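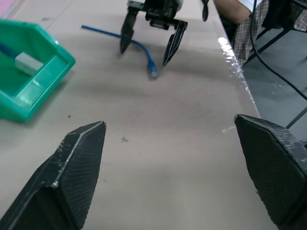

The two grippers at the worktable in the Campbell workshop, with a blue network cable between them and the green parts bin at left.

A two-armed robot put together by members of a shared workshop on Campbell Street is being taught to pick up network cables and put them in a bin, a job its builders say has taken up most of their evenings since October.

The project goes by the name Plirnulance and is run by Seija Saarinen, a retired telephone technician, and Abundio Ledesma, who repairs commercial kitchen equipment. They bought the arms secondhand and wrote most of the control software themselves. Three other workshop members help out regularly.

"Blocks were easy. We had blocks going in the first week," Saarinen said. "A cable changes shape every time you touch it, and the plug on the end wants to turn over."

The group works with short network cables, the kind with a clear plug on the end. The aim is for one arm to take hold of a cable near the plug while the other stays out of the way or steadies the loose end. The cable then goes into a plastic bin on the same table. Members steer the arms by hand controls and record each run, and the recordings are used to train the software.

By the end of last month they had 421 recorded runs, Ledesma said. Of those, 196 were judged clean enough to keep. The rest were thrown out for dropped cables, bumped bins or arms that came too close to each other.
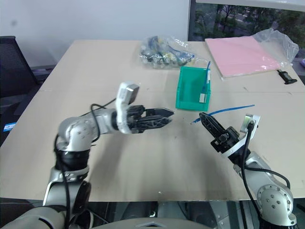

Each arm carries a black two-finger gripper. The textured surface on the fingers was a late change, made after smooth ones let cables slide out sideways. Ledesma tried sandpaper and two kinds of rubber before settling on the present pattern. The fingers wear at the edges and he expects to replace them again before spring.

Wiring has been the other headache. The cables that feed the grippers run down the outside of the arms, and on an early version one of them caught at the elbow and pulled a connector loose. Hilkka Juntunen, who joined the group over the summer, spent two weekends rerouting them with more slack. She would like to see them tied down better – "it still looks like a plate of noodles," she said – but there have been no snags since.

The workshop gives the project its table for 10 hours a week in return for a small fee. Sessions usually start at 6 p.m. and end when the building closes. Marcelino Godoy, who handles bookings for the space, said a few woodworkers had asked whether the robot would be moving to a corner of its own. A decision on that is expected after the new benches arrive.

Saarinen said the group has no plans to sell anything. She would like to see the robot sort donated electronics for a repair group in Iltberg, which receives boxes of mixed cables and adapters and has too few hands to go through them. Eirini Karamanlidis, who coordinates that group, visited the workshop last month and left a bag of parts for practice.

"I told them five minutes per box would be wonderful," Karamanlidis said. "They told me to come back next year."

For now the software handles one cable at a time. Two cables lying across each other are next on the list, and Ledesma said he will want at least as many recordings again before trying it without someone at the controls.

The workshop is open to visitors on the first evening of each month. Children must be with an adult.

Related
Repair group in Iltberg looks for storage space
Campbell Street workshop to get new benches
Cloretti closes its hobby electronics counter
School club builds a weather station from spare parts
Letters: Where should old chargers go?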